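Re: [gripper-users] Hand-held pair or leader arms for table tasks?

From: Dennis Kashindye
To: gripper-users list
Date: Fri 9 August

Hello all,

Thank you for the answers to my first question. I quote the one I am replying to, and write my findings under it.

> We had the same choice in April. We took the leader arms and we do not
> regret it, but the operators became tired quickly and the small objects
> were a problem. If you try the hand-held ones, please tell the list how
> the fingers behave with round things, and if the cables disturb you.
> Also, which controller firmware did you use? The older one from Eronano
> lost the width signal for us.
>
> Sivakumar workshop, bench 2

First the firmware. We are on build 652 of the Eronano controller and I did not see the width signal disappear. I let both grippers run for 30 minutes without a restart. If you are still on the older build, I would change it before you measure anything.

Second, the comparison. We have used the Flaletti hand-held pair for 9 days now, and before that the leader arms on loan from Skirkbridge. My opinion is only from table work, so please do not use it for anything heavy.

With the arms, a new person needed a long morning before the movements looked calm. With the hand-held pair it was five minutes of explanation. On the other side, the arms rest on their own base and you can let go of them, while the hand-held gripper is always in your hand, and the wrist feels it in the afternoon. I did not find a good solution for this except more breaks.

Round things: the fingers close well on a small can if you come from the side and keep the jaws level. From above it was less good, the can turned between the fingers. We approach with the left and keep the right one open and ready.

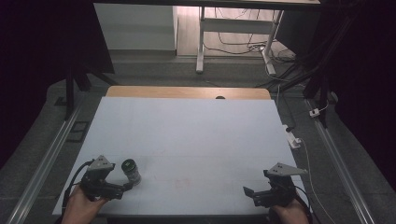 Cables and table

Each gripper has its own black cable, and yes, they disturb. I lead one down along each side of the board, so that they do not cross in front of the operator. Crossing to the far corner with the left hand is still uncomfortable, and I would like to hear how others hang them.

The white board on top of the table is worth the trouble. On the bare wood our tracking was worse near the edges. It does get scuffs after a time, and I do not know yet if they matter for the cameras.

Open questions from my side:

1. Does anybody have softer finger pads that fit the Flaletti jaws?
2. Is it possible to calibrate the two grippers together, or always one after the other?

I can send the width logs to anyone who wants them. They are plain text files, one for each hand.

With kind regards,
Dennis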